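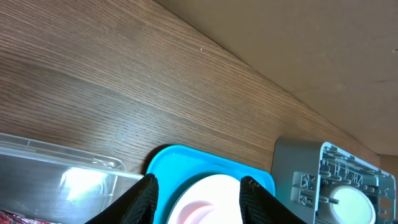
The Torkport Seed Library has finished the second of its three funded growing seasons, and this report covers the work done from the spring opening through the end of October. The main job this year was to move the collection out of the old card-file drawers at the Torkport branch and into storage that keeps mice out and lets people see what they are reaching for. We settled on clear plastic containers, rectangular with a raised rim, much like the one on the wooden table. Envelopes stand upright in them by crop and then by variety. The drawers went back to the branch and are used for maps again.

Lending

We lent 847 envelopes this season. Beans and squash went fastest, as they did last year. Lettuce was slower than we planned for, and a good part of the lettuce stock will be past its best by spring, so we will run a germination test on it in January and discard what fails. Tomatoes ran out before the end of April. We had put too few aside for the Notmont branch, and people who drove over from there in May went home without any. Next year Notmont gets its own share of tomatoes before the Torkport shelf opens.

The goal in the grant agreement was 300 member households by the end of the second season. We reached it in August. Membership is still free and still done on paper at the front desk. A few members asked for online sign-up. We looked at two systems and didn't choose either, as both charged by the month and neither handled returns well.

Returns

Returns are the weak point of the program and were the weak point last year. Members are asked to bring back seed from at least one plant they grew, but there is no penalty if they don't. Bean returns are good. Squash returns are plentiful and mostly unusable, since few gardens here are large enough to keep varieties from crossing. We took squash off the return list in September and will buy it in from now on. The shelf label now says so.

We also had a batch of returned peas with weevils in it. The batch was frozen, then thrown out, and the peas stored next to it were checked envelope by envelope. No other damage was found. All returned seed now spends two weeks in the freezer at Notmont before it is shelved, which makes the fall slower than we would like.

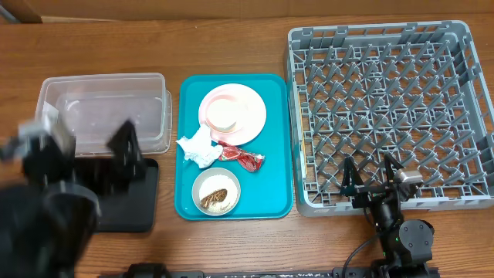 The freezer there is small and is shared with the branch's summer lunch program, so returns that come in before the middle of August have to wait until the lunches end. We have asked the branch manager for one fixed shelf next summer and expect an answer after the holidays.

Varieties

The collection now holds 37 varieties, up from 29 at the time of the last report. The one that has drawn the most interest is Kütt, a short-season pole bean that came to us from a member whose family had grown it for three generations. It set pods in the cool, wet June when two of our other pole beans did very little. We had eleven growers on it this year and want at least twenty next year, spread between the valley gardens and the higher ground at Notmont. Each grower gets a one-page sheet asking for sowing date, first flower, first dry pod and anything eaten by deer. Eight of the eleven sheets came back filled in.

Flunarum, the poppy mix we listed on trial, was not a success. Germination was patchy and several members reported that what did come up was one color. It has been dropped.

Workshops

Takeshi Ikeda taught four workshops: spring sowing, saving beans and peas, wet-seed cleaning for tomatoes, and a fall session on drying and labeling. The tomato session was full and had a waiting list, so he repeated it two weeks later. The drying session was thinly attended. It fell on the same evening as a school concert, and we should have checked the school calendar first. The handouts from all four are in a binder at both branches. The bean handout has been revised after members pointed out that the drying times were given for a heated room.

Spending

The workshop and supplies line was $2000 for the year and has been spent in full, mostly on envelopes, desiccant packs, storage containers and Mr. Ikeda's fees. The label printer came in under estimate and we used the difference for extra desiccant. Printing costs were covered by the branch. We are not asking for any change to the third-year budget, but would like permission to move part of the travel line into seed purchase to cover the squash.

Before the next report

The lettuce test comes first, then the yearly inventory, which takes two people most of a week. The shelf opens again in early March at Torkport and a week later at Notmont. We will send the inventory list as soon as it has been typed up, along with the Kütt growing sheets. Three growers still owe us theirs and have been called.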